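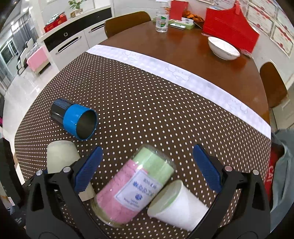 Halima wrote back on the December entry to say that the Ornport wheels were never going to grip while we kept judging them on a cold floor, and could we please let people skate in them for a bit before deciding. Fair point! So this time everybody got a proper warm-up, 20 laps each, before any notes were taken, and the difference is huge.

December, evening, after the public session. Rink to ourselves until ten.

Setup as before. Rental boots, old plates, the harder Ornport wheels on one lot and the softer Nonum ones on the other. Trucks set to the same looseness by hand (Ieuan did all of them so that it's at least the same hand). Floor swept and dry mopped, no powder anywhere. I taped the start of the slide at the snack bar end and we measured stopping distance from there, same as last time.

First thing to write down: the Ornports are lovely once they're rolling. I'd more or less written them off and I was wrong. On the straights they just go and go, and Tiruwork came off the far turn grinning like she'd been let out of school. Noise is down too compared with our old rentals. Standing at the DJ booth I could hear the music properly over four people skating hard, which has never happened with the old set.

Corners are where the Nonums win. Ieuan did his crossovers at full tilt in both and only the Ornports let go, on the inside foot, always at the same patch by the fire door. We tried the patch again the other way round and got the same slip. I think that's the floor. The coating there is nearly worn through and I'd like to mop it with the Cronin cleaner and try again before blaming a wheel.

Stopping: T-stops much the same on both. Plough stops shorter on the Nonums, by a good boot length, and this matters more than anything for the birthday party crowd, who mostly stop by ploughing or by meeting the wall.

Toe stops. Forgot to check these until late. 2 of the rental pairs had stops wound so far in that they never touched the floor, so their stopping numbers are no use and I've struck them out in the sheet. Please look at the stops BEFORE handing boots over, me included.

Bearings: the Urkex ones we cleaned last month are spinning beautifully. One on the size 5s has a tick in it. Marked with red tape, back left, needs pulling.

Siiri wants to know whether we could run the softer wheels for under-tens and the harder ones for the evening adults. I really like this! It means keeping the racks separate and coloured laces might be enough to do it. Devendra reckons there are 300 wheels in the store cupboard if you count the odd ones, so we could make a start without ordering anything. He's going to sort them by hardness, which he seems oddly pleased about.

Next go:
clean the fire door patch, repeat crossovers both directions
same 20 laps warm-up, no skipping
try a mixed set, soft on the inside and hard on the outside (Tiruwork's idea, she skated that way for years)
get a beginner or two in, as we all skate too well to be much use on stopping
new tape for the start line, the old stuff peeled up and went round Ieuan's axle

Sheet is in the blue folder behind the skate hire counter.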